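Chapter 7
Sorting and Handling Household Laundry

What this chapter covers
Sorting by fiber and color
Reading a care label
Knits, trims and mixed-color garments
Moving clothes from basket to machine and back
Record keeping for shared laundry rooms

Key terms: colorfast, bleeding, felting, hem, knit, nap, pilling, trim

Most damage to clothing at home happens before the water is turned on. A sweater goes in with the towels, or a white shirt goes in with something red, and by the time the load is finished the harm is done. Chapter 6 dealt with detergents and water temperature. In this chapter we go back a step and look at the pile itself.

Ebise Workneh managed the linen room at the Maurya guesthouse for 9 years. When she began, all guest laundry was sorted into two heaps, light and dark. She kept a notebook of every item that came back spoiled. Over one August she entered 27 pieces, and more than half of them were knits. Her answer was to add a third heap for anything knitted, whatever its color. We will use her three-heap method as the starting point for the exercises in Section 7.2.

7.1 Why knits need their own heap

A woven cloth is made of threads that cross over and under each other. A knit is made of loops. Loops stretch, and a wet knit is heavy, so a sweater lifted by one shoulder can come out longer on that side. Fuzzy knits have a further problem. The loose fibers on the surface rub against zippers and rough cloth and form small balls, called pills.

Lift a knit with both hands, under the body of the garment. Lower it into the basket and let it fold on itself. Do not pull it out from under other clothes by the armhole or the hem.

Mixed colors take more thought. A strong color with a white trim can bleed onto itself even when it is washed alone. Test it first. Dampen a hidden part of the strong color, press a white cloth against it for a minute, and look for a stain. If there is one, wash the garment by hand in cool water and dry it flat. White items should be kept out of the same basket while anything is damp. 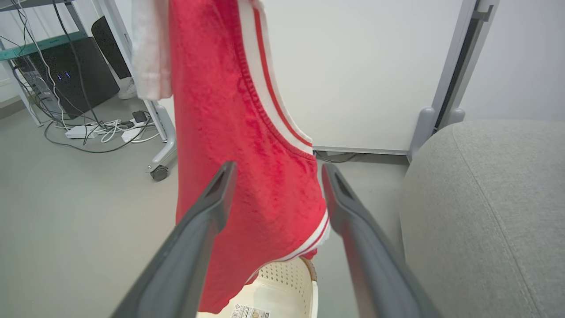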